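From: Evander Lamont
To: Dunbar suturing list
Subject: Re: thread always ends up on the wrong side

On Sunday a member in Tralska wrote:

> I am in my second month of practice and I have the same trouble
> each time. I take the first bite well, I pull the thread through,
> and then I look for my tail and it is behind the instrument or
> under it. By the time I have it in order I have lost the angle for
> the second bite. My tutor says "shorter thread" and nothing more.
> How short? And where do you all park the strand while the
> other hand is getting ready?
>
> Also, does anybody still use the Cudness pads? Mine are very dry on
> the surface and I wonder if they teach me bad habits.

Dear all,

I try to answer in order, and please excuse my English where it is stiff.

First the length. Your tutor is right, but I agree it is not enough to say it. At Geston we cut 21 cm for a short running closure and 15 cm for one single stitch with a knot. When I started I cut 30 for everything, because I was afraid to run out. The result was that I spent most of my time pulling, and each long pull made a loop somewhere I was not looking. If you are still losing the tail with 21, cut one piece shorter for a week and do only single stitches. It is boring, I know.

Second, the parking. I was taught to lay the strand out to the side of the assisting instrument, and to leave it there until I need it. The middle of the field I keep for the bite. Some colleagues prefer to drop the tail toward themselves, at the bottom, and this can also work, but for me the working instrument comes from there and I catch the thread with it.

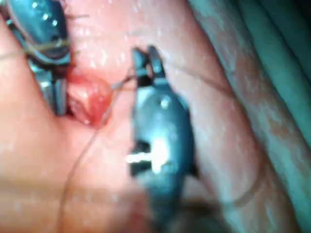

For the waiting hand my rule is simple: it should be open and near before you need it. Many beginners keep the jaws closed while they think, then open them on the way in, and the tips make a small jump just when they should be quiet. I like the jaws apart and the tips a little away from the place of the stitch, as with the instrument in the middle there. The other one is on the left with its jaws pointing down just beside the redder patch, and the thread crosses to it from the left side, and a thread also spans the space between the two tools. This is the arrangement I try to come back to after each pull. If I cannot come back to it in one movement, I stop and put the thread in order first.

About the pads. I used Cudness pads for my first 26 sessions and I do not regret it, but you are correct that the surface is too dry. The thread stays where you put it, and on wet tissue it slides and sticks in other places. You also do not learn to read the shine. A glistening surface has many small bright points, and a thin thread can be difficult to follow between them. I now wet the pad with a sponge before I start and again in the middle. The pad gets soft at the edges after some weeks, so use an old one for this.

One question from my side. Does anybody have the practice sheet from the March course, the one with the slanted lines? My copy is missing the second page.

With kind regards,
Evander Lamont
Geston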